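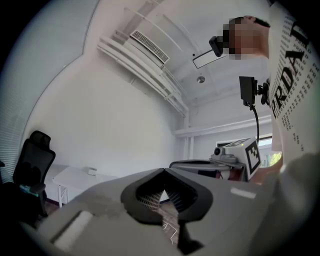 Section 4. Setting Up the Paired Hand-Held Grippers

Read this section before you read the quick-start card. The card says the pair can be ready in five minutes. Our club has never seen that happen with a new member, and the members who claim it are usually skipping step 6.

This section covers the two hand-held grippers used in the Marsden Robotics Club for the Bustalside Challenge. It does not cover the robot arm that will later be trained on what you record. Whether that training works as well as the Challenge handbook suggests is a separate matter, and Section 9 is where we complain about it.

4.1 Before you begin

You need both grippers, the head-mounted gear, the cables for all of it, the printed task sheet, and a second person. The task sheet matters more than people think. Last season we made 316 recordings and kept 71, and most of the ones we threw out were of somebody deciding what to do next while the recorder was running.

Find a spot with steady light. Close the blinds if the sun is coming in low. The handbook says the software corrects for changing daylight. Treat that as a hope until you have checked your own files.

Move chairs out of your reach. You will be looking at the work and swinging your elbows.

4.2 Checking the fingers

1. Hold the gripper with the power off and squeeze the trigger all the way, slowly, five times.

2. Look at the tips. The two black pads should come together at a point without one sliding past the other. If they cross, loosen both finger screws, line up the pads by hand, and tighten again.

3. Look at the ribbed lining on the inner faces. Wipe it with a dry cloth. Do not use alcohol wipes on the lining, even though the forum for the Diltano software recommends them. We tried it on one set and the lining started to lift at a corner within a month.

4. Repeat for the other gripper. They are built from the same files but they do not close with quite the same feel, so do not adjust one to match the other. Adjust each until its own tips meet.

Note: Smudges on the gray housing are harmless. Smudges on the lens are not. Clean the lens last, after you have finished handling everything else.

4.3 Markers and cameras

5. Check the cube marker on the gripper. The black-and-white square has to be flat, with no lifted edges and no tape over it. Clear tape counts as tape. It reflects, and the tracker loses the square at the exact angles you care about.

6. Push gently on the cube with one finger. If it moves at all, stop and reseat it. A loose cube will still track. The software will show a green status and give you smooth paths that are wrong, and you will find out two weeks later.

7. Turn on the camera and wait for the preview. The wide lens bends straight lines and shows a dark ring around the picture. Both are normal. Do not try to "fix" either one in the settings menu.

8. Put on the head gear. Adjust the bracket until the camera points down toward your hands when you are standing the way you will really stand. Have your partner check this on the preview. Your own opinion of where your head is pointing isn't worth much.

Caution: Do not tighten the bracket joints while the gear is on your head. Take it off, turn the knob, put it back on. It is slower and your ears will thank you.

4.4 Cables

9. Run the cables behind your arms and down your side. Leave enough slack to reach across your body with either hand.

10. Reach up, reach down, and cross your wrists. If anything pulls, fix it now.

Caution: A cable on the floor is a trip hazard even when it is thin and white and you are sure you will remember it. Tape it down or have your partner hold it clear.

4.5 Calibration

11. Start a new session in Diltano. Do not reopen yesterday's session to save time. Old offsets carry over without a warning.

12. Hold both grippers in front of you with the markers facing the head camera. Stay still until the counter finishes.

13. Open and close each gripper fully, left first. The software records the widest and narrowest positions. If you rush this, every grasp in the session will be scaled wrong.

14. Read the calibration score. The Challenge accepts anything over 68. We don't trust a score that low, and we have had bad sessions that scored well above it. Do the test in 4.6 regardless of the number.

4.6 The only test we believe

15. Record yourself picking up a plastic cup, moving it from one side of the table to the other, and putting it down.

16. Play it back with the path drawn on. The path should start and stop where the cup did. If it floats above the table or drifts sideways at the end, go back to step 6.

17. Repeat with the other hand.

Note: The Boniria sample set that comes with the software plays back perfectly every time. It tells you that the player works. It tells you nothing about your grippers.

If the test fails three times in a row, write down the session number and error code. Code 897 usually means a camera cable that looks plugged in. For any other code, put the gear away and bring it to the next build meeting.

Marsden Robotics Club | Gripper Manual, Section 4 | Contact: see club noticeboard | Back to top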